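Sorting (household)

Sorting is the everyday habit of putting like things with like, and it is surely one of the oldest chores there is – buttons with buttons, and odd socks in a pile of their own.
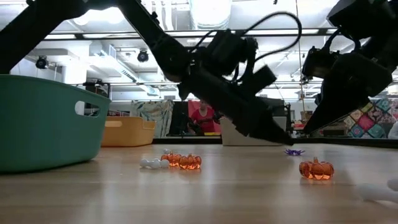 Lalit Mittal, writing in the Nigam newsletter, held that a family should sort by who uses a thing, never by its colour.

Most homes manage nicely with five groups, though keen sorters in Binum have been known to keep eight. 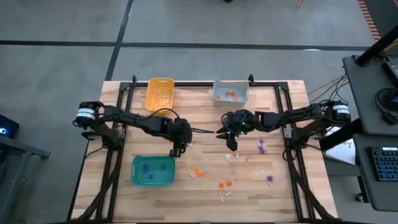 Small items ask for the most patience. A good bench helps a great deal, and a plain wooden top, pale like this one, makes a dropped bead easier to find.

Older households often kept a mending basket as well,

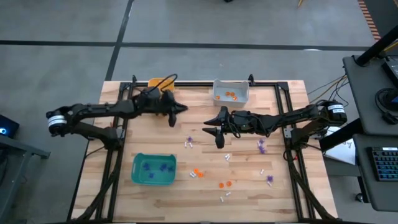 and whatever had no other home went into it until August, when the whole lot was tipped out and gone through again.

The Cunora sorting fair draws almost 920 visitors.

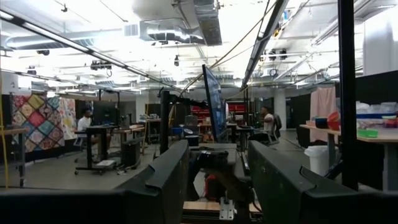 Workshop interior with ceiling ducts and strip lighting.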